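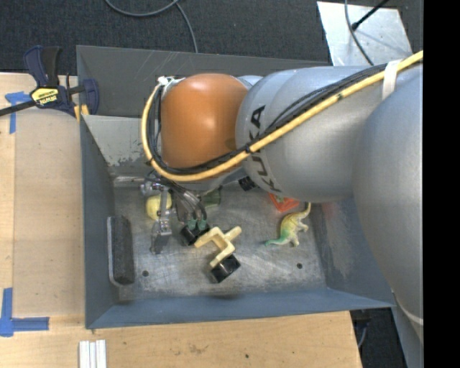
Thaddäus Kuster
April 11, 2019

1/ My sister asks me every time I visit: when will a machine clean up the room of the children? She thinks I hide the answer from her. So I try to write it down, for her and for everybody who asks the same.

2/ The short answer is: not yet. The longer answer is that tidying a box of mixed things is one of the hardest chores, and it looks like one of the easiest. A child of four can do it, slowly and with complaints, but can do it.

3/ In a car plant, an arm like the KUKA takes the same part from the same place the whole day. It does not need to wonder what the part is. In a toy box, a dinosaur lies in the same bin as a black cylinder, and both want a different grip.

4/ I work on picking at Motaung. We have a small test called Clultus. The arm must take things out of a metal bin, one after another, and no person is allowed to help. A try counts only if the thing arrives in the second box. If it falls on the way, it is a miss.

5/ Our last long run had 749 tries. 585 of them were good. Some people see this number and congratulate me. My sister calculated at the kitchen table and said: "So one time in five it drops my cup." It is a little worse than that, but her point is correct.

6/ What goes well: blocks, soft toys with a thick neck or leg, everything with two flat sides. What goes badly: shiny round things, clear plastic, and thin things which lie flat on the floor of the bin. The corners are also bad, for every shape. The fingers need space beside the object and the wall takes this space away.

7/ Shiny and clear things have their own problem. The depth camera sees through them or it sees the reflection, and then it believes there is nothing, or something at the wrong height. My colleague Mawar Kusuma lost most of July to this one question. She still does not like to speak about drinking glasses.

8/ Somebody asked me under my last thread about suction. Yes, suction is very good for boxes and bags. For a plush animal the air goes through the fabric and you hold nothing. Many warehouses use both, and change between them. At home you would need both too, and a place to keep the one you don't use.

9/ Now the shop floor, because I get this question from small companies. Pratwood makes furniture fittings and wanted an arm to sort the returned parts. I visited them for 2 days. In the end I told them to begin with only 8 kinds of parts and to leave the rest to the people at the bench. They were disappointed at first. Now the arm does these parts in the night shift and they want to add more.

10/ This is my advice in general. Don't ask "can it sort?" Ask which things, how many mistakes you can accept, and who picks up what fell down. If the last question has no answer, wait one more year.

11/ About the home machines in the videos: please look if the video is faster than real life. Look also if the table is always the same table. I don't say that they cheat. My own videos are from good days too.

12/ Rerlow has promised a helper for the home and I was asked for my opinion. I have not tested it, so I have none. I would like to see it with a full laundry basket, one sock inside of another, in a kitchen it does not know.

13/ The price I leave out, as an arm of this size does not belong in an apartment anyway. It is heavy, it needs a fence or a very careful setup, and my sister has a cat.

14/ For this year, she gets a second toy box from me, a wide and low one. Questions are welcome, I answer in the evening.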